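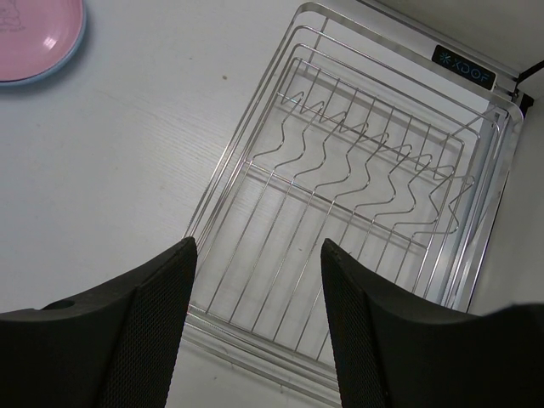 Zekomville Shared Kitchen Group: members' mailing list archive

Home | Lists | Kitchen | Garden | Tool library | Log in

Search this list Enter keywords Go

Subject: Re: dish rack for the long bench
Date: Nov 24, 2018

Hi all,

Replying to this one down the bottom of the thread so the original question doesn't get lost:

> Does anyone have strong feelings about dish racks? The old plastic one
> at our place has gone a funny colour underneath and I'd like to chuck
> it before the December lunch. I was looking at the stainless wire sort
> but I'm worried the plates will just fall over in it. Also is it going
> to mark a white bench?

Strong feelings, yes, plenty! I've had a stainless wire one at home for two years and I wouldn't go back to plastic. The one in the photo is the style I mean, a plain rectangle with a row of wavy wires standing up across the middle. Your plates sit in the dips of the zigzag. Dinner plates are fine in mine, side plates are fine, and those wide shallow pasta bowls everybody seems to own now are a pain in any rack, so I lean them on the end and hope for the best.

What I like most is that the floor is only straight wires with a couple of crossbars under them, so there's nowhere for the gunk to collect. Mine gets a scrub with an old toothbrush where the wires meet (that's where the tea stains go) and then a rinse under the hot tap. The plastic one I had before had a little moat around the edge and I don't want to talk about what lived in it.

As for your white bench, the rack hasn't marked mine, but the water will if you leave it sitting there. I put a folded tea towel underneath at night and hang it over the oven door in the morning. Some people use a tray. I tried the Sodwood drip tray and found it too short for a long rack, so measure first. Mine is 50 cm on the long side and it only fits beside the sink if I park it on an angle, which drives my other half mad.

Forks will slip straight through the bottom of a rack like this, by the way. I stand ours in a jam jar.

If you do chuck the old one, could you bring it to me instead? I want it for seedling pots.

Cheers,
your Gistska Street neighbour

Comments

potsandpans: Seconding the tea towel. Ours goes in the wash with the dishcloths.

lemon_tree_1108: Do the wavy bits take mugs? We've got way more mugs than plates.

potsandpans: Mugs go upside down at the ends in ours, they wobble a bit in the middle.

backstep: Could I get the seedling pots idea in the garden thread as well please, I've got two old racks in the shed.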